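4.2 Time spent per visit

Cleaning firms in Budusthorpe and Jirkden mostly sell domestic visits by the hour, while Skodau has kept to a fixed price per room. We compared the two using job sheets supplied by Briggs, a contractor working in all three towns. The sheets cover 1,821 visits to 700 households. Visits with no finish time were left out before this total was reached.

Hourly visits were booked for 60 minutes in most cases and seldom ended early. Fixed-price visits varied far more, and the kitchen was the main cause. Where an oven or extractor hood was added on the day, the cleaner usually stayed on without a further charge – a point the firm's own price list does not cover. Bathrooms showed little difference between the two systems.

Small items left out on tables and shelves (Figure 9) were not recorded on the sheets. Cleaners may lift them, wipe round them or leave the surface alone, and the time taken cannot be separated from general dusting. We therefore treat dusting and tidying as one task in what follows.

Figure 9. Tabletop with an open earbuds case and a small black picture frame. 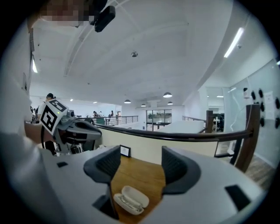
4.3 Complaints and repeat visits

Shares: 9 | Contact the editors | Back to top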